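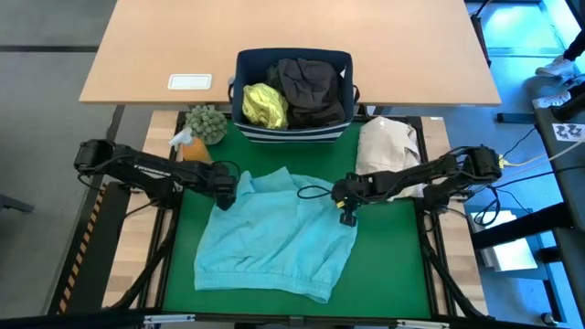 A light turquoise garment on a green work surface, with a striped navy fabric bin of clothing behind it.

Jestby Opens Wednesday Folding Room for Drudbridge Households

DRUDBRIDGE – Jestby, the clothing reuse shop on Palaniappan Street, will open its sorting and folding room to the public every Wednesday evening starting in November. Residents can bring in clean laundry or clothes they plan to give away, use the tables and bins, and get help from shop staff with folding, mending and packing.

The room is on the ground floor behind the shop. It covers 700 square feet and has 14 work stations. Doors open at 5:30 p.m. and the last visitors are asked to finish by 8:30 p.m. There is no charge. Large loads should be booked ahead at the shop counter.

Jestby took in 2,610 bags of clothing over the past year. Of those, 1,147 had to be sorted again after they reached the shop floor, mostly for missed stains, missing buttons, or children's and adult sizes packed together.

"A lot of people give us very good clothes in a very bad bag," said Halima Iyamu, who manages the shop. "A sweater that gets stuffed in a sack for three months comes out with creases that take a long time to steam. If it goes in folded, we can put it on the rack the same day."

Each session begins with a short demonstration of how the shop handles tops with ribbed hems. The garment is spread out on the work surface, wrinkles are smoothed from the middle toward the sides, and the hem is lined up before the first fold is made. Staff will also show how to fold for a shelf, for a drawer and for a moving box.

Visitors are asked to keep dark clothing together in one bin and to set aside anything that needs repair. Funmilayo Bashir will run the mending table, where buttons, loose seams and small holes can be fixed while people wait. Zippers will be taken in and returned the following week.

The work surfaces and storage for the room were paid for by Ciken, a home storage company based in Drudbridge. Ciken will also supply fabric bins that households may borrow for up to two weeks.

"We sell storage, so we hear every day from people who have run out of room," said Gerasimos Katsaros, operations director at Ciken. "Often they need an hour and a big table before they need another shelf."

Clothes left with the shop will be priced and sold in the usual way. Items that cannot be sold are cut into cleaning cloths. Shoes, pillows and comforters cannot be accepted on Wednesday evenings but may still be dropped off during regular shop hours.

Children are welcome with an adult. The entrance on the parking lot side has a ramp, and two of the stations can be lowered for seated use.

Bookings: Asabe Onuoha, Jestby shop counter, Palaniappan Street, Drudbridge
Press contact: Ngozi Ajayi, Jestby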